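Right, it's June, the Culley cell is back in bits, and I'm going to post my way through the service because I love this stuff and my family have stopped listening. Thread!

For anyone new: Culley is the name of our bin picking cell at Hotbridge. One arm, one open bin, a jumble of odds and ends to pick out of it. I look after the mechanical side with Yevhen Kushnir. Marichka Didenko does the software and is much tidier than either of us.

Every 400 hours of running, the cell gets a proper look over. Between those it gets a wipe, a listen and a quick check of the hoses. This is the big one, so kettle on.

First job is always the cables. I take the arm through its wrist moves at a crawl with the pendant in my hand and watch the bundle the whole way. You want a nice lazy loop at the wrist. Too short and it tugs on the connectors, too long and it drags through whatever you're trying to pick.

Ours had crept. Over the last few weeks the tie nearest the wrist had slipped along, so all the spare was ending up in one place. Cut the tie, fed the slack back, new tie, two fingers of room under it. Ten minutes, very satisfying.

Top tip from Yevhen: put a dab of paint pen on the sleeve where it meets the tie. Next time you can see at a glance whether it's moved. I've been doing this job for years and never thought of it!

Next, hoses. I run a thumbnail along each one feeling for flat spots, and I listen at every fitting with the air on. Found one hissing very quietly, only when the gripper was closed. Pushed the hose out, trimmed a few millimetres off the end with a proper cutter, pushed it back in. Silence. Lovely, lovely silence.

(Please don't trim air hose with side cutters. You get a squashed oval end and it leaks again by teatime. Ask me how I know.)

Then gripper tips. They wear on the inside corner first, so looking at them front-on tells you very little. I close them on a strip of thin card and pull. If it slides out at one side and holds at the other, they're not meeting square. Ours were out by a hair, so: loosen, close on the card, nip up, try again. Took 2 goes.

After that it's bin height. The arm needs to reach the floor of the bin in every corner without the wrist brushing the walls, and the corners are where it all goes wrong. I jog it down slowly into each one and write the numbers in the Book.

The Book is an A5 notebook that Stepan Savchuk started before I joined. His handwriting is dreadful and his notes are superb. Page one says "if the bin has moved, everything you measure is rubbish, check the bin". I check the bin.

Now the good bit, putting things in and going for them. I like a mix for the first go: something long with a handle, something lumpy, something stripy, something small and white. If you test with one kind of thing you only find one kind of problem.

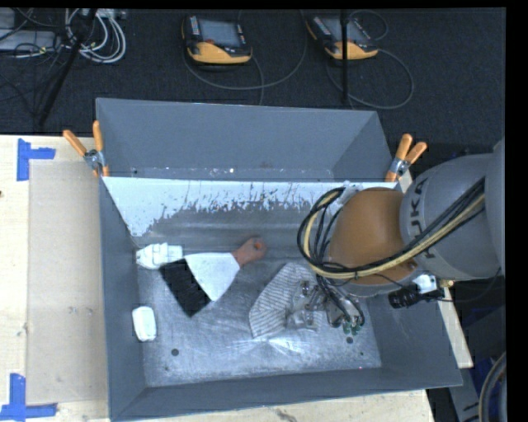 KUKA arm down in the bin on Culley, brush-like tool and a few other bits on the floor, orange-grip clamps at the far corners.

Long-handled things are my favourite test. Pick one up off-centre and it wants to swing, and a swinging handle finds the bin wall every single time. Marichka's fix was to have the arm lift a little, wait, then carry on. Half a second of patience and the knocks dropped right off.

Shiny things are the pain. The camera software (we call it Kokon, long story, ask Khrystyna-Mariia) can get muddled by bright streaks on scratched metal and decide there's something there worth picking. So the arm goes down with great confidence and pinches thin air.

We tried turning the lights down. Worse! Then we tried moving the lamp further back and higher up, which spread the glare out and made it weaker. Much better. Marked the lamp stand position with a bit of tape and wrote it in the Book.

Things lying hard against a wall are the other classic. The fingers need room on both sides and a wall doesn't give you any. At the moment the arm comes in tilted and nudges the piece away from the side first. It looks like a cat with a pea. I could watch it all afternoon.

Clamps! Somebody always asks about clamps. Yes, the big spring ones are fine for the bin while we're testing, and they let me swap bins in seconds. I give the bin a shove by hand before each run, and if it shifts at all I stop and reset the clamps before going any further. Proper brackets are on the list.

Had 40 picks planned for the check. Got 29 in before it stopped with a gripper fault. Closed signal not arriving. Cue me lying on my side with a torch.

It was the little sensor plug by the gripper. Pushed home but not latched, so it was fine until the wrist turned a certain way. And who unplugged it to get at the hose fitting? Me. It was me. Into the Book it goes, with my initials.

Pushed it in till it clicked, wiggled the cable, ran the wrist through every position I could think of. No fault. Started the whole check again from the top, as picking up from where it stopped feels like cheating.

Full run done, no stops. Two misses, both on something shiny, both picked up on the second try. Yevhen made a noise that in Yevhen terms is a standing ovation.

A few people asking what I grease and how often. On this arm, nothing myself. The gearboxes are looked after on the service contract. I wipe down the outside with a barely damp cloth and look for any weeping round the joints, and if I saw any I'd be on the phone.

And for whoever asked about pendant cables: coil them loosely, always the same way, and never hang the pendant up by its own cable. Nolte, our other cell, has had a new one already for exactly that reason and I am still cross about it.

Next up is swapping the worn pads on Nolte's gripper, with Khrystyna-Mariia on the pendant and me on the spanners. I'll do a thread on that too if there's interest. Shout if you've got a better way of checking finger tips than a strip of card, I'd love to try it.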